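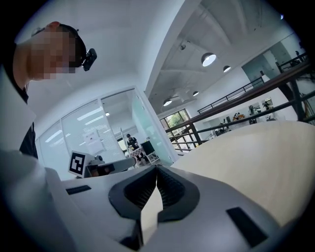
Gripper build, upstairs table. White shell, black ribbed fingers, second unit behind next to the marker.

Irkix shared workshop, gripper build group
Minutes, Thursday, start 6:43 pm

Present: Damir Halilović (chair), Corey McPhee (notes), Pearce bench people, two new faces from the Mustano side. Apologies from the laser cutter lot, they have the room downstairs till 8.

1. Last minutes
Taken as read. One fix: the spring order was down as August, should say end of August. Corey to change on the wiki.

2. Where the build is
Two hand-held units together. Shells printed in white, second batch of prints cleaner than the first, less stringing round the trigger. Damir wants the seam sanded before anything else gets stuck on it. Agreed.
Fingers: third pour of the soft rubber, ribs came out OK this time. Old mold is done, do not use, it is in the bin by the sink if anyone wants the bolts.
Discussion on finger stiffness. Damir says too soft for the heavier parts, Corey says fine for cups and blocks and thats what we said we'd do. Left as is for now. Try the stiffer mix on one pair only and compare.

3. Markers
Printed tags keep curling at the corners. Need a proper stiff backing, glue all the way to the edges. Also please print at 100 percent, NOT fit to page. Last week's came out small and the position readings were off the whole evening till somebody got a ruler out.
Upright stand for the tag works, want another one the same. File is in the shared folder under stands_old (yes, old, will be renamed).

4. Head cameras
Bands slip on anyone with short hair. Suggestions: rubber strip inside, or a second strap over the top. Mustano folks have some strap left over, will bring.
Battery runs 56 minutes on a full charge, tested twice. So charge at the break, don't wait for the beep.
Reminder to start the head camera before the gripper one, otherwise lining up the files is a pain.

5. Money
845 in the pot after the Broltetti order (bearings, rubber, screws). Next order is filament and a replacement cable. Cap of 20 per person per month for bits without asking, over that put it on the list first. Receipts to Corey, photo is fine.
Question on whether the group pays for failed prints. Yes, within reason. No further discussion.

6. Table time
Pearce bench want the upstairs table for the first hour, we get it after. OK with everyone. Clear your tools when done, the small screwdrivers went missing agian and we are down to one decent hex key.
No soldering up there. Goes for everybody.

7. Test plan
Pick and place first, then pouring, then folding. Damir to write up the order and put it by the door. 43 runs logged so far, mostly pick and place, some with no notes at all. Fill in the sheet please, even if the run was bad.
New people pair up with someone for the first go.

8. AOB
- Trigger squeak on unit two. Dry lube, not oil.
- Someone asked about a left handed version. Mirror the file and see. Not urgent.
- Lid for the screw tray. Corey has one at home.

Actions
Damir: sand seams, stiffer finger pair, test order
Corey: fix wiki, cable order, tray lid, rename folder
Mustano: strap
Whoever is in first: reprint markers, backing board is behind the printer

Closed 7:56 pm. Next one same time, same table.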